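Support Home | Tickets | Knowledge Base | Downloads | Sign Out

Search tickets and articles Go

Ticket 544: Gripper drifts sideways on the last part of the descent during remote demonstration
Product: Pastar teleoperation client
Site: Wostwood
Status: Closed
Opened: June 9, 2025

Original report

We are recording demonstrations of the pin task in the simulator before we do them on the real arm. The operator drives the arm with the hand controller, brings the gripper down over the pin, closes on it and lifts. The recordings are then used to train the policy.

Since the client update the descent is off. The arm comes down straight for most of the way, and then the gripper slides to one side over the last part. The operator pushes back with the controller, the arm overshoots, and the demonstration ends up with a wiggle in it just before the grasp. Out of 16 attempts this morning we kept 2. The others either knocked the head of the pin or had so much correction in them that I would not want anything to learn from them.

What I have tried so far:
- Restarted the client and the simulator. No change.
- Swapped the hand controller for the spare. No change.
- Turned the speed scale down to half. The slide is slower but it ends in the same place.
- Replayed a recording from January, made on the old client. It replays clean, straight down onto the pin.

The last one makes me think the arm model and the scene are fine and the trouble is in how live input gets turned into motion.

Unathi Potgieter

Reply from Mestgate support

Thank you for the replay test, it saves us a step. Please send the session log and a still from the simulator with the gripper stopped just before it reaches the pin. Also tell us which frame the controller is set to (Settings, Input, Reference frame), and whether your arm is mounted flat or on an angled base.

Reply from Unathi Potgieter

Log attached. Reference frame is set to "Base". I did not change it, but I can't swear the update left it alone. The mount is angled. The base sits on the sloping wedge, same as our real cell, and the beam with the pin is out to the side of it on the green table. I let go of the controller as soon as the gripper was over the head of the pin, then took the still.
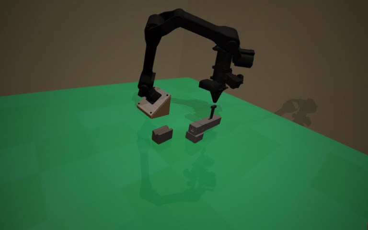 Attachment 1. Simulator view, arm stopped above the pin, gripper not yet on it.

The grooved block is for the next task and plays no part in this one. I get the same drift with it removed.

Reply from Mestgate support

The angled mount is the likely cause. With the reference frame set to "Base", a straight downward push on the controller is sent along the vertical axis of the mounting plate. On a flat mount that is the same as straight down. On a wedge it is tilted by the angle of the plate.

The old client applied the mount angle before sending the command. The new one reads it from the cell file, and if the entry is missing it uses zero. Your log has this line at startup:

mount_tilt not set, using default 0.0

That leaves one thing to explain, the straight first part. There is a guide feature called vertical assist that holds the gripper on a plumb line while it is far from any part. It switches off near contact so the operator has full control. Once it lets go, the tilt shows up. This also fits with what you saw at half speed.

Please do the following:
1. Close the client.
2. Open the cell file and add mount_tilt under the arm entry, using the plate angle from your cell drawing.
3. Start the client and check that the default warning is gone from the log.
4. Turn vertical assist off for one test descent, so that you see the raw motion all the way down.

Setting the reference frame to "World" will also work, but then the saved actions will not match your January recordings, which are in the base frame. We would not mix the 2 in one training set.

Reply from Unathi Potgieter

Added the entry and the warning is gone. With assist off the gripper now goes straight down onto the pin. Kamath did the next batch of demonstrations without hearing what had been changed and did not have to correct sideways on any of them.

Two follow-up questions. Can the bad recordings be fixed by rotating the saved actions? And does the real cell need the same entry -- it runs from its own cell file?

Reply from Mestgate support

On the recordings: we advise against it. You could rotate the commands, but the operator's corrections were a response to the drift, so they would still be in there as pushes with no reason behind them. Delete them and record again.

On the real cell: yes, add the same entry before you connect the hand controller. Do the first descent at low speed with the beam taken off the table and one hand on the stop button.

We have asked for the missing entry to be raised from a log line to an error at startup when the arm model includes a wedge mount. No release date yet.

Reply from Unathi Potgieter

Real cell file updated, first descent was straight. The bad recordings are deleted. You can close this -- thanks.

Ticket closed by requester.

Contact support | Copyright Mestgate | Back to top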